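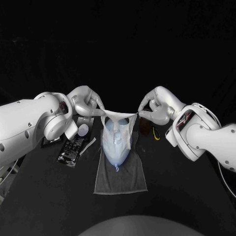

2019-01-22

Search this diary Go

Fourth night of the face project and I look exactly like myself. Krisztina says I have to give it two weeks. Krisztina Hajdu has said "give it two weeks" about a yoga mat, a sourdough starter and a man named Dale, so I am writing down what I see each night before she can talk me into seeing something else.

What I see: dry patch on the left cheek, same size as Friday's pay stub window. Chin fine. Forehead shiny for an hour after the mask and then back to its usual self. I went to bed sticky and woke up with lint on me.

The mask people promise "visible renewal." Visible to whom? The leaflet from Dalano says 71 percent of users agreed their skin felt more comfortable. Agreed with what, and who asked them? If someone gave me a free box of anything and then asked if I felt more comfortable, I'd say yes to be polite. There's a tiny star next to the number and I looked all over the leaflet for the other star and couldn't find it.

I paid 19 dollars for the box at Zorness, the drugstore by the bus depot, which used to be a perfectly good shoe repair. The girl at the counter told me winter skin "forgets how to drink." I asked her what that meant and she said it was from the training. I liked her for that.
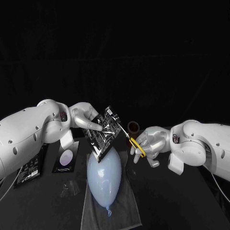
Mom used cold cream out of a jar and kept it on the windowsill over the sink, and she had nice skin until she was eighty. She also never went out without a hat. I suspect the hat. You can't sell a person a hat every night, though, so you don't hear much about hats.

Read reviews in bed when I should have been sleeping. One Dutamden page had 573 of them and 491 were five stars, and a good many used the word "plump" in the first line. I don't know any real people who say plump unless they're talking about a chicken. The two-star ones were better reading. A woman in a dry climate said it did as much for her as a wet washcloth, and I thought, well, has anyone tried the washcloth?

So I'm going to. Left cheek gets the washcloth and plain Vaseline, right cheek gets the fancy stuff, until the box is gone. I told Krisztina and she said I'd end up lopsided. I said if I do, then we'll know something.

The radiator in the bedroom is still roasting. Turned it down two notches and put a pan of water on top. My hands quit cracking after I did the same thing last winter, now that I think of it, and I gave the credit to a hand lotion at the time. I may owe the pan an apology.

Other business. Gulyás was out of rye again so I got the seeded loaf, too sweet. Called about the gutter, no answer. Have to return the library book before they start charging, and I still haven't made it past chapter three. Washcloth is on the towel bar.

Last updated: a little after supper

Contact | Copyright the author, all rights reserved | Back to top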